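The Fruit Basket Pages

Mbali Chauke has 142 pieces of pretend produce to her name and strong opinions on how they should be piled. Her wire basket gets a page to itself, by popular demand (mostly Zerrin Bayram's). 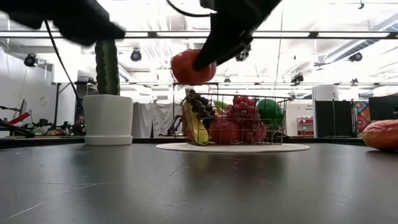
Grapes two ways, with a tomato, or something close to it, on the side.

The cactus was not invited to join the fruit. It has held its corner with dignity, and it has the better planter. Next comes the basket on a big white plate - very formal for food that will outlive us all.

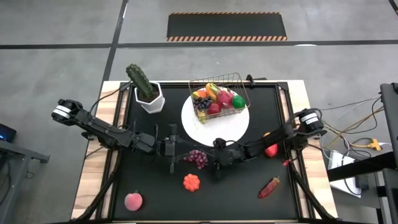

Rutstead, April

Dragon fruit in the middle, where a dragon fruit generally expects to be. Mpho Fourie wanted lemons. Mpho Fourie may start a gallery of his own.

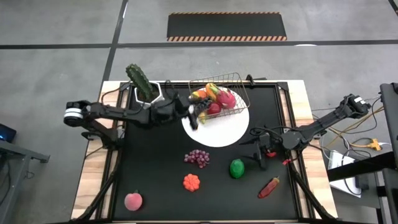
Mbali says a good pile takes 20 minutes and a bad one takes the same, so you may as well fuss. Basket from Ditgate, and no, they don't do it in silver.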